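In Defence of the Shoe Rack

When I moved to Clondevard, my first landlady, Mrs Dewan, asked me one question before she showed me the bedroom. She didn't ask about my job or my wages. She asked, "Where will your shoes live?" I had no answer. In my parents' house the shoes lived in a heap behind the front door, and each morning five people pulled from this heap what they needed, with some shouting.

I have thought about her question for many years, and I would like to argue that it is a serious one. A home where shoes have a place is different from a home where they do not. I don't mean that it is a better home, or that the people are kinder to each other. But the first minute after you come in, and the last minute before you go out, are of another quality.

My friend Oisín Duggan disagrees with me completely. He says that a shoe rack is furniture for people who are afraid of visitors. In his hall the shoes lie as they fell, and he steps over them with great skill, carrying shopping. He told me that he once calculated how much floor a rack takes, and that in his flat the same floor would cost him real money in rent each year. I asked him how much floor his heap takes. He had not calculated this.

It is true that a rack can be a bad purchase. My first was a metal one with thin round bars, from a shop which no longer exists. The heels of my wife's shoes slipped between the bars, and the children's shoes fell through and were lost underneath with the dust. We kept it for two winters. After that we had a cupboard with doors that tip forward. It looked very clean from outside, but the smell inside was not acceptable, and one never knew which door to open.

So I came late to the plain kind, with open shelves and flat boards. Three levels are enough. With four or five, the top becomes a place for letters and keys, and then for the plant, and soon nobody dares to touch it. With two, the family quarrels. I prefer a light finish, because in a dark hall you can see at once if there is mud on it. And the shelves must be flat, I insist on this. A shoe is made to stand on a floor, so give it a small floor. 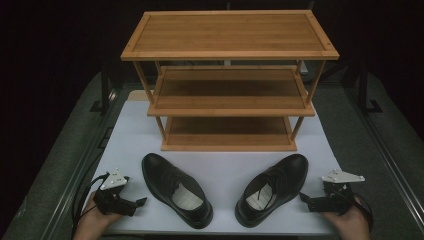
Then there is the matter of good shoes. Almost everybody owns one pair of black leather shoes for weddings, funerals and interviews, and almost everybody treats them worse than their trainers. They are put back in the box after the wedding, still with a little grass on the sole, and they come out a year later for a funeral, when there is no time to clean them. I have done this myself. I stood at the grave of my uncle in June with the remains of somebody's garden party on my heel, and I thought about it during all the prayers.

Essam Tahiri, who repaired shoes near the bus station until his knees became bad, used to tell his customers that the box is where shoes go to be forgotten. He wanted them out in the air, on a shelf, where the owner must look at them. If you see a dull toe every day, you will polish it on some Sunday when the rain doesn't stop. If the dull toe is in a box on top of the wardrobe, you will discover it at half past eight in the morning, with the taxi outside. I believe he was right, although it was not so good for his business.

He was also strict about pairs. A pair must be put down together, in one movement, both shoes the same way round. I used to find this too fussy. Now I do it without thinking, and I notice that I never search for a left shoe any more. My son searches for a left shoe almost daily — sometimes it is under the sofa, sometimes in the garden, and one time it was in the bread bin, for which I have never received a proper explanation.

Laces are a smaller question but I have an opinion on them also. I open them before I take the shoe off. Many people pull the shoe off still tied, by pressing on the heel with the other foot, and then they push themselves into it again next morning. The back of the shoe breaks down, and after that it is a slipper. It takes perhaps ten seconds to sit and untie. I don't accept that anyone in our town is so busy.

Oisín says that all this is a way of making rules for other people, and there is some truth in what he says. I have seen houses where the guests must line up their shoes like soldiers, and nobody relaxes after that, they only look at their socks. I would never ask a visitor to use the rack. I leave the lowest shelf free and I say nothing. Most of them find it. When Tumaini Lukumay comes for dinner he leaves his enormous boots on the mat, pointing in two directions, and he is welcome to do so.

What I defend is something for the people who live in the house. They come home tired and they have been obedient to other people all day. I know it can look strange to ask them for one more small duty at the door. But I think of it as the opposite of a duty. You sit down, you open the laces, you put the pair on its shelf, and for a moment you are only doing this.

Mrs Dewan gave me the middle shelf, by the way. I had three pairs at that time, and one of them she made me keep outside on the step.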